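Ikham Residents' Forum
Board: Building Standards and Common Areas
Thread: Proposed wall and floor finishes for the Dikberg lobby

facilities_desk
Posted Wednesday, 9:15 a.m.

Residents are invited to comment on the proposed finishes for the ground floor lobby and the two elevator landings at Dikberg. The present paint has been in place for seven years and is due for replacement under the maintenance schedule. Two options are under review.

Option A is washable paint in a single neutral color, with the existing floor retained. Option B is patterned wallpaper, together with a new stone floor. The quoted area for wall covering is 1,049 square feet under either option. Comments received on this thread will be included in the summary sent to all households in November.

Please keep remarks to the subject of finishes. Questions about lighting should be posted on the separate thread.

unit_4c_owner
Posted Wednesday, 10:02 a.m.

I wish to record my support for Option A. Wallpaper in a shared entrance is exposed to strollers, bicycles, moving carts and wet umbrellas. Paint can be touched up in one morning. A torn strip of patterned paper requires a matching roll, and patterns are withdrawn from sale without notice. The third floor corridor was papered under the previous management, and the repair beside the stair door still does not match.

northstair
Posted Wednesday, 11:40 a.m.

I respectfully disagree with the previous post. The third floor paper was a low grade product intended for bedrooms. Commercial wall coverings are made for heavier use, and the specification for Option B calls for one of these. The management office could also purchase spare rolls at the outset and store them in the basement.

On the matter of pattern, I would ask that any design be pale and botanical. Gray on gray with a dark red or brown stone underneath is a combination I consider suitable for an entrance. Stalks and grasses in a darker gray give the wall some movement without adding another color, and the veining in the stone keeps the floor from appearing heavy.
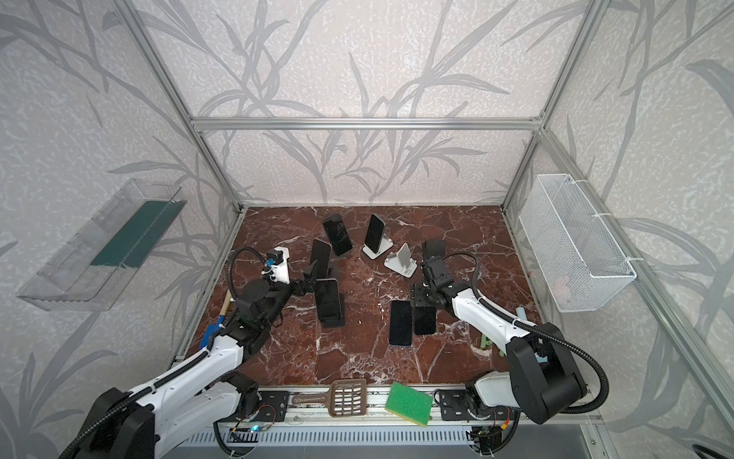 Reply 3
hosoda_court_rep
Posted Wednesday, 1:25 p.m.

I write as a resident of the neighboring building, Hosoda Court, where a similar question was settled last year. We selected a grass pattern on a light ground for our mail room. It has been well received, and scuffs at low level are less noticeable than they were on plain paint.

I would raise one caution. A large pattern that sweeps across a corner must be hung with care, or the stalks will break at the join. Our installer charged extra for this work, and the charge was not in the first quotation. Residents should request that corner matching be named as a line item.

unit_4c_owner
Posted Wednesday, 2:10 p.m.

I thank the poster for the information. The matter of hidden charges is precisely my concern. I would add that a printed wall above a veined floor places two patterns in direct competition. In a small lobby the effect is restless. If the stone is to be installed, the walls should be plain.

northstair
Posted Wednesday, 3:30 p.m.

That is a matter of taste, and I accept that we will not agree. A pale wall recedes. The floor would be the stronger element, as it should be in a room that people cross on their way to somewhere else.

I do share the concern about cost. May we have the price of each option per household?

facilities_desk
Posted Wednesday, 4:45 p.m.

The quotation from Stistora places the additional cost of Option B at around $50 per household, payable once. This includes the stone and the wall covering. Corner matching is not itemized at present, and we have written to request that it be added. Spare rolls are likewise not included.

quiet_hours_please
Posted Wednesday, 6:20 p.m.

Has the slip rating of the stone been confirmed? Polished marble at an entrance is a hazard in wet weather, whatever its color. I have no objection to either wall finish, but I cannot support Option B until a rating is supplied in writing.

facilities_desk
Posted Wednesday, 6:55 p.m.

The rating has been requested - it will be posted here when received. Samples of both finishes may be viewed at the management office during regular hours. The thread remains open for comment.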